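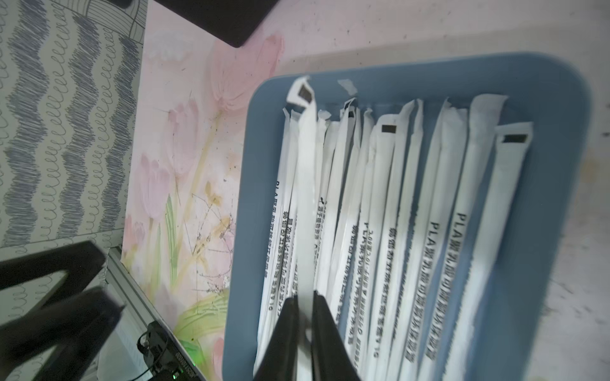 Lukton 的开放日安排在星期六，上午十点开门，下午四点结束。我到的时候已经快十一点，Salcedo 园区三号楼的一层走廊里排着队，签到台上的名单翻到了第二页。接待我的是这家公司负责演示的工程师，在 Lukton 工作了六年，之前做过包装线的维护。她要求不写名字，说当天上台讲解的同事有好几个，写谁都不合适。

我们的谈话分成两段，一段在演示台旁边，一段在午饭以后的会议室里。演示台旁边那段经常被打断，有观众过来问问题，她就先去回答，再回来接着说。

她说，今年一共登记了126位访客，比去年多，来的人也比去年杂。“去年主要是同行和供应商，今年有附近中学的老师，有开小加工厂的，还有几位家长带孩子来。讲法就得换。你跟同行讲控制周期，他们听得进去；跟家长讲这个，人家两分钟就走了。”

演示的内容是双臂整理，两条机械臂把散放的白色细长条夹起来，放进浅蓝色的托盘。控制部分用的是 Lukton 自己的软件，叫 Fandach。同一层楼还有两个展位，一个讲视觉检测，一个讲搬运小车，排队的人大多是先看完小车再过来的。

我问她为什么选这么小的东西来演示，箱子或者瓶子不是更显眼吗。

“显眼是显眼，可是箱子我们讲了三年了。”她说，“箱子有棱有角，一夹就住，观众看两次就明白了。细长的东西难看懂，也难做。它轻，会滚，会互相压着。你夹中间，两头翘；你夹一头，另一头拖着走。几根挨在一起的时候，手指要伸进缝里去，只带一根出来，旁边的不能跟着跑。我们内部管这个叫‘分根’，分根做得好不好，看一会儿就知道了。”

她提到，做分根的想法最早来自一个客户，叫 Darkosach，做日用品的小批量分装。对方的要求很简单：工人每天下班前都有一堆零散的细长件要归拢，又碎又费眼睛，问能不能让机器来做。“我们当时答应得有点快。头一个月基本上在跟‘一次夹起两根’打架。”
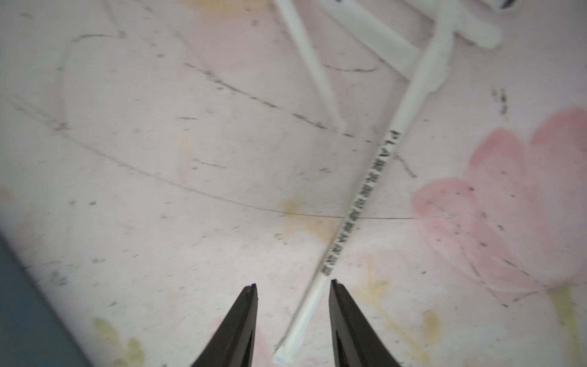 单独一根躺在台面上的情况，在她看来也没有外行以为的那么轻松。手指要张开，跨在它两侧，再往下落，落到离台面很近的地方才能合拢。“落高了，夹空；落低了，指尖蹭台面。台面蹭久了会有印子，手指也会磨。我们换手指尖的频率，比换别的零件高得多。”

我问她多久换一次。她想了想，说看任务，没有给我具体的数。

关于速度，她说得比较坦率。现场有位观众拿手机掐了几次时间，算下来机器比人慢，当场就说了出来。她后来对我说，这个结论她同意。“人坐在那儿，一把抓过来，在桌上磕一磕，齐了。机器没有这个动作，它一根一根来。我们试过让它学着磕，效果不好，就先放下了。要是只比十分钟，人赢。所以我跟来参观的老板都讲，别拿它跟手最快的那个人比，先看看这个活你有没有人愿意干，一天要干多久。”

那位观众接着问，那要卖多少钱。她笑了一下，让他去找销售的同事。

谈到机器是怎么学会这些动作的，她讲得很细，我记了两页纸。大致的过程是先由人来操作，把整套动作做许多遍，过程存下来，拿去训练，训练完放回机器上试，哪里不行再补哪里的数据。这次演示用的版本，前后补了三轮。第一轮的时候，团队里每个人操作的习惯都不一样，有人喜欢从左边夹，有人喜欢从右边夹，有人夹起来以后要在空中停一下再放。机器学出来的东西也是犹犹豫豫的，夹到一半会停住。

“后来我们开了个会，把动作统一了。从哪个方向靠近，夹在什么位置，放下去的时候朝哪边，都写下来贴在墙上。有同事觉得太死板。可是第二轮数据进去，停顿明显少了，他也就没再说什么。”

她补充说，贴在墙上的那张纸现在还在，已经改得看不清了，新来的同事要找人念给他听。

至于操作的人要练多久，她估计普通人一个下午能上手，要做到手稳，大约要80个小时。开放日上也安排了体验环节，每人三分钟，用的是另外一台练习设备，任务是把一块泡沫从左边移到右边。我排队试了一次，泡沫掉了两回。排在我后面的一个小学生一次就成功了，他母亲问是不是打游戏练出来的，孩子没有回答。

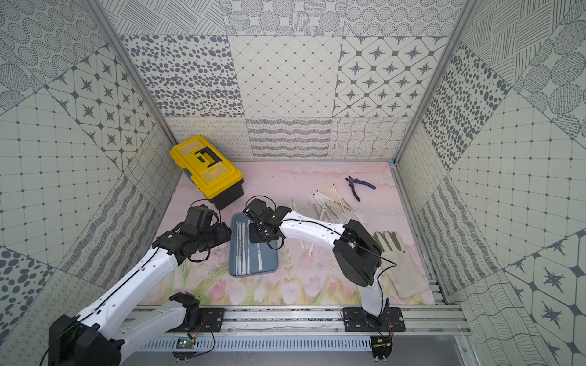 午饭以后人少了一些，我们换到会议室里谈。她带了一杯凉茶，坐下来先问我有没有哪里没听懂。我问的是两条手臂之间怎么分工，因为上午站在那儿看，有时候是左边动，有时候是右边动，看不出规律。

“规律是有的，但是没有写死。”她说，“谁离得近谁去，大体上是这样。麻烦的是托盘上方那一块，两边都够得着。两条手臂同时过去就会碰上。Fandach 里面有一层是专门管这个的，一边进去了，另一边就在外面等。等的时间长了观众会以为坏了，上午有人问过我三次，是不是卡住了。”

我说我也以为是卡住了。她说那下次要在旁边放一块牌子。

除了碰撞，她觉得最难处理的是托盘里面的摆放。前几根好放，盘子空，放歪一点也没关系。后面越放越挤，新的一根要贴着旧的放下去，稍微偏一点就架在别的上面，再来一根就全乱了。她的团队为这件事争论过，一派主张放歪了就让机器自己拨正，一派主张从一开始就放准，不要拨。现在的做法是后一种，拨正的功能还留在程序里，没有打开。

“你问我哪派对，我说不好。我自己是想打开的。”

我又问起失败的时候怎么办。她说演示之前他们内部定过一条，失败了不关机，不换人上去收拾，让它自己再试，讲解的人照常讲。有些公司的演示会把场地清得很干净，每一步都排练好，她理解这种做法，但是来参观的人里有真要买设备的，看一遍完美的演示对他们没有用处。“你得让他看见夹空是什么样子，夹空以后机器会做什么。他回去装在自己车间里，第一天就会碰到的。”

有一位开五金加工厂的访客在演示台前待了将近一个小时，中间自己搬了把椅子。他走之前跟她谈了一会儿，问的全是保养上的事：线缆怎么走，螺丝多久紧一次，灰尘大的地方能不能用。她说这种问题她最爱答，也承认其中灰尘那一条她答得不好，Lukton 还没有在灰大的地方长时间跑过，她留了对方的电话，准备问过做结构的同事再回复。

关于接下来的计划，她只讲了两件。一件是把分根的程序移到 Darkosach 的现场去，时间定在六月，先放一套，跟着白班跑。另一件是软一点的材料，比如绳子和袋子，现在还只是在试，夹得住，放不平。她不愿意给时间表。

我问她，会不会有访客担心自己的工作。她说有，上午就有一位，是在包装厂做事的，看完以后问她，这个以后是不是就不要人了。

“我跟她讲，你今天看到的这台，旁边一直站着我们两个同事。东西用完了要人添，托盘满了要人换，夹不起来的要人看一眼是怎么回事。以后人会不会少，会，我不能骗她。她们厂里具体怎么安排，我也不知道。”她停了一会儿，又说，“她问我操作那个要不要学历，我说不要。她把体验环节排了两遍。”

下午三点半以后，其他展位陆续开始收东西。我回到一层的时候，走廊里的队伍已经没有了，签到台上剩了一叠没发完的宣传单，她在跟同事商量下一次开放日要不要把体验时间从三分钟延长，有人说延长了队伍会排到楼外面去。他们还没有商量出结果，我先去赶班车了。

联系我们 | 投稿与更正 | 版权所有，未经许可请勿转载 | 返回顶部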